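Ceramic coating at the dealer, worth it or not?
Forum: Paint, Wash and Detail

tornado_ted
Joined: February
Posts: 3

Picking up a white sedan on Thursday and the finance guy is pushing the "Presska Shield" package for $1,078. He says I won't need to wax for 10 years and bird droppings will wipe right off. Dealer is Qureshi Motors if that matters. Is this stuff real or am I paying for a spray bottle?

millcreek88
Spray bottle.

Longer answer: coatings exist and some of them are decent. What you get at a dealer is a lot kid with 50 other cars to get off the truck, no paint correction, no cure time, and a sticker in the window. Ask them who applies it, where, and how long the car sits afterward. When I asked, the guy went to "check with the back" and came home with a lower price.

Onano_owner
I'll disagree a little. I had the Onano kit put on by a real shop and it's been good. Water beads, bugs come off easier, washing takes half the time. Would I pay dealer money for it? No. But "it's all fake" gets repeated here by people who never tried one.

millcreek88
Didn't say it was all fake. Read it again.

And everything beads when it's fresh. My neighbor's car beads and he uses the cheap stuff from the drive-through. Beading tells you the surface is slick today, and that's all it tells you.

Ehsan Siddiqui
I did paint and body for a long time before my back quit, so take this for what it's worth. The thing to ask for is the warranty paper, the whole thing and not the brochure. Last one a customer brought me (Plerneva, same kind of package) wanted a yearly inspection at the selling dealer, paid by the owner, with receipts. Miss one and it's void. It also left out water spots, rock chips, swirls, bird droppings that sat too long, and anything "environmental." I'm not sure what was left.

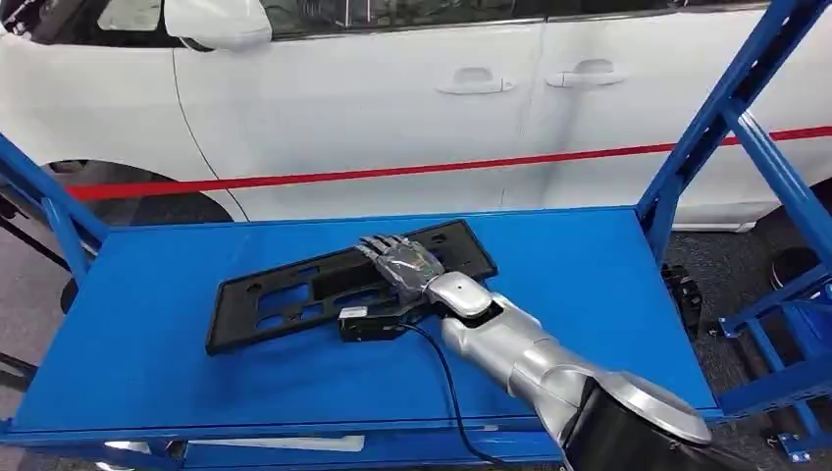

White is also the color where you'd notice it least. Black shows every swirl, so people see a big change after the polish and give the coating the credit. On white you mostly fight iron specks and road tar, and a coating won't stop either one from landing. You'd still be out there with clay and tar remover in the spring.

If you like washing your car, buy a decent sealant and do it twice a year. If you hate washing your car, a coating won't fix that.

tornado_ted
OK so he told me bird droppings were covered. I asked twice.

Ehsan Siddiqui
Did he show you where it says that?

tornado_ted
No. He said it was "standard."

Onano_owner
Get it in writing or walk. On that we all agree I think.

Still say Ehsan is a bit hard on coatings for white cars. Mine is white too, and the lower doors clean up much easier than on my old one, which I waxed all the time.

millcreek88
Different car, different paint, different commute, probably a different hose. Doesn't prove much.

Onano_owner
Neither does your neighbor.

gravelroad_g
Check your contract before you sign. At my dealer the package was already on the sheet as "dealer installed" and they claimed they couldn't take it off. They could. Took 3 tries and me standing up to leave.

tornado_ted
Just called. He says it's already been applied and he can do half price "since it's on there." Car came off the truck this morning.

millcreek88
Applied this morning, sure. Ask for the product batch number and the name of the person who did it.

tornado_ted
Will do. Telling him no either way, I'll put the money toward winter tires.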